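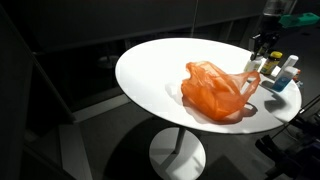
Wrist is back together and the Kovanier board is finally talking to all the joints at once, so this is the first October entry where I get to write about picking things up instead of about connectors. I went with the new grip routine and left the base bolted where Jerome put it. The trouble all evening was glare. The round white table is glossy, and with the lamp on it the back half washes out to nearly nothing, which is exactly where I had put the bottles. The little white bottle is the worst of the lot, it more or less melts into the tabletop. The brown jar with the yellow lid is easy, and so is the one with the blue liquid. The orange bag throws its own tint onto the table, and the segmentation happily called that tint "bag" too, so every mask came out fatter at the bottom than it should be. I'm kind of pleased with that one, it's a nice clear bug!

Settings, before I forget them: gripper force limit at 30 percent, approach speed turned down to 2 on the Felthorpe dial (the dial, not the software slider, they still don't agree), exposure on manual. Log file ended at 1,669 lines, and most of that is the wrist complaining about its encoder offset. I re-zeroed it by hand and it quit complaining after that, but I don't trust it yet.

Bag notes. Thin plastic is a pain because the folds move as soon as a finger brushes them, and whatever grasp point you picked is then somewhere else. Best luck so far was going for the handle loop when it's lying stretched out flat. Going for the middle of the bag gets you a pinch of one layer and a lot of rustling. Jerome Manalo thinks we should close the fingers slower and let the plastic bunch up between them — I think he's right, but the Orkance firmware only has two closing speeds and the slow one stalls. He's going to look at whether we can pulse it. If anybody else has the patience to read the Orkance manual, please do, I gave up in the chapter on homing.

Tried the bottles with the lamp dimmed and the white one came back right away, edges and all. Then the jar label went muddy. So dimming isn't a fix, just a trade. I'd like to try a matte sheet on the table next, paper or felt, whatever is in the drawer under the Major drill press. It has to be taped down or the gripper will drag it.

Also, the table itself. It's one skinny stem on a disc base and it wobbles if you lean on it, and I lean on it constantly. I lost 400 frames to that before I noticed the calibration had drifted. Please check calibration after you touch the table, and don't park your coffee on it.

Still to do: fix the tint problem in the mask, pulse the close, find a strain relief for the wrist cable, order fuses. I left the arm powered down with the key in the tin on the shelf.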